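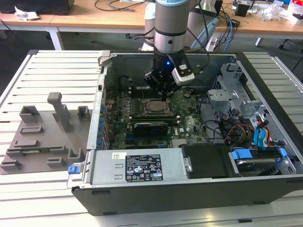 Comparing Two Grippers for Work Inside a Desktop PC
Project report, group Falter
Supervisor: Agnes Sæther

1. Background

Old office computers contain many parts which can be used again, but to take them out by hand is slow. Our group wanted to know if one robot arm can reach the parts inside an open case without touching the cables or the drive cage. We compared two grippers on the same arm. In the report we call them Hovland and Wirach, after the rooms where they were built.

2. Setup

The computer tower was placed on its side on the slatted aluminum bench, with the side panel removed. The camera module sits on the right side of the gripper, so it moves together with the tool. A second camera is fixed and watches the workspace. Beside the case we put a printed fixture plate with small holders and a tall post.

The first target was the processor socket. It lies near the center of the board, between the memory slots and the graphics card, and there is little free space for wide fingers. For this reason we used a thin probe tip for all position tests.

3. Method

Each gripper made 40 approaches to the socket and 40 to the drive bay, that is 80 for each gripper. The arm started from the same height every time and moved down at low speed. We wrote down if the tip stopped inside the allowed area, and if the tool touched something on the way. The control program Grukurel saved the joint positions, in total 3591 log lines.

4. Results

At the socket both grippers reached the area in all approaches. At the drive bay Wirach touched the cables 20 times, and Hovland did not touch them. We think the reason is the wider body of Wirach, but we did not measure this separately.

The camera calibration was lost one time, on a Saturday, after we tightened the camera clip. We repeated this series from the beginning.

5. Remaining work

The test with memory modules is not finished. We also want to try a shorter probe, and to repeat the drive bay series with the cables tied to the cage.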